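Shallow boxes are underrated as storage. A deep carton looks efficient because it holds more per square foot of floor, but anything below the top layer has to be dug out, and people stop putting things back in a container they have to dig in.

I sort on the bed. The surface is at a workable height, and the duvet keeps small items from rolling. The objection, raised by Samah Tahiri when I first argued this in April, is that a bed is soft and a box on it tilts. A low box with a wide base tilts very little.

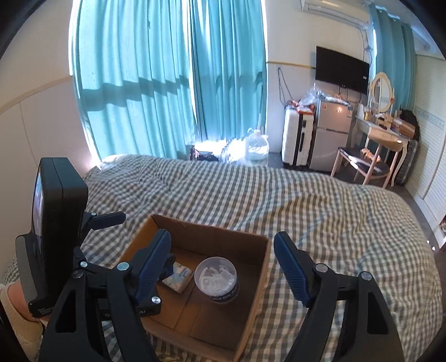
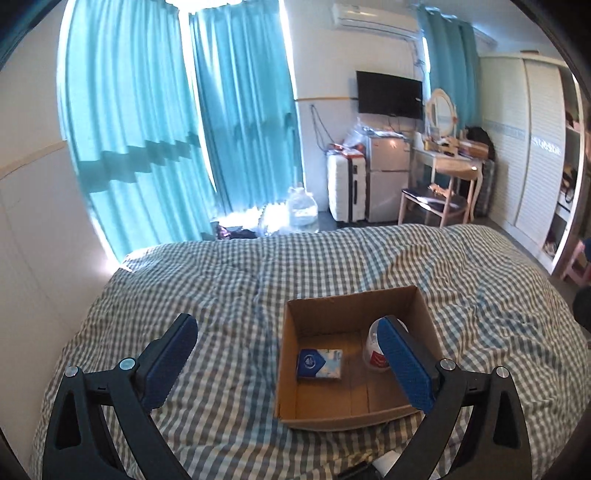

*Open cardboard box on the bed, gingham duvet underneath.*

Flaps are the second point. They fold inward, cover the contents and get in the way of the hand. I cut them off. Driss Tazi keeps his on and tapes them down, which adds 2 steps and leaves edges that lift within 3 weeks.

Plastic bins from Trustelano are stronger and stack better. For a closet shelf I would buy them. For tissues, tubs and the other small things that drift around a bedroom, a cut-down carton does the same job, and when it wears out it goes in the recycling.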